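4.2 Rim pose estimation for fallen cups

The grasp planner described in Section 3 expects a rim center, a rim normal and an opening width for every cup it is asked to pick up. For upright cups these three values come almost for free, as the rim projects to a clean ellipse and the normal is close to vertical. Fallen cups are harder. A cup on its side may show its whole mouth, part of it, or only its outer wall, and the visible outline changes a great deal with a small change in yaw.

We trained the rim estimator on 1,354 labeled frames from the Sillport set and held out 400 more for testing. Frames were labeled in Brenden, our in-house annotation tool, by two people working separately. Where their rim centers disagreed by more than 8 mm, the frame went back to both of them. In all, 197 frames were sent back this way, most of them showing see-through cups. These were kept in the set after the second pass.

The estimator runs in two stages. The first stage proposes one mask per cup and a coarse axis direction. The second crops each mask, fits a truncated cone to it, and decides which end is open. We call this last step the end test. It matters more than the accuracy of the axis itself, because a flipped axis sends the fingers to the base, where the planned opening width is wrong.

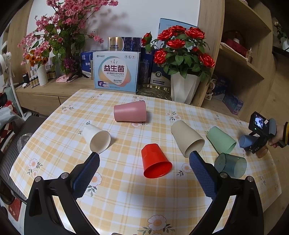 Figure 5. Test layout with eight fallen cups on a patterned cloth. Cup mouths point in different directions, and two cups at the right are partly hidden by a second gripper.

Figure 5 gives a layout that exercises most of the known failure cases. The red cup, with its round opening facing forward, offers a full rim but very little of the side wall, so the cone fit has a poor estimate of length. The beige and mint-green cups lie at similar diagonals, and their masks must be kept apart before any fitting is done. The transparent teal cup lets the plaid of the cloth through. An edge-based fit tends to lock onto the printed lines in that area – we therefore drop any edge that continues in a straight line outside the mask.

Occlusion by another tool is handled in the planner. The Sullow tracker marks pixels that belong to either gripper, and the cone fit treats these as missing data. If more than half of the expected rim arc is missing, the cup is put on hold and tried again on the next frame. We did not try to fill in the hidden part of the rim. An earlier version did so, and it produced confident poses that were wrong.

Depth was not used for the end test. On glossy or clear walls the depth map has holes, and the color-only version was simpler to keep running at camera rate. A variant with depth, using the Kuipers filter, is left for the appendix.

The end test code was written by Sugeng Lau. Remigiusz Witkowska maintains the label checks and the mask filter.

12 shares · 3 comments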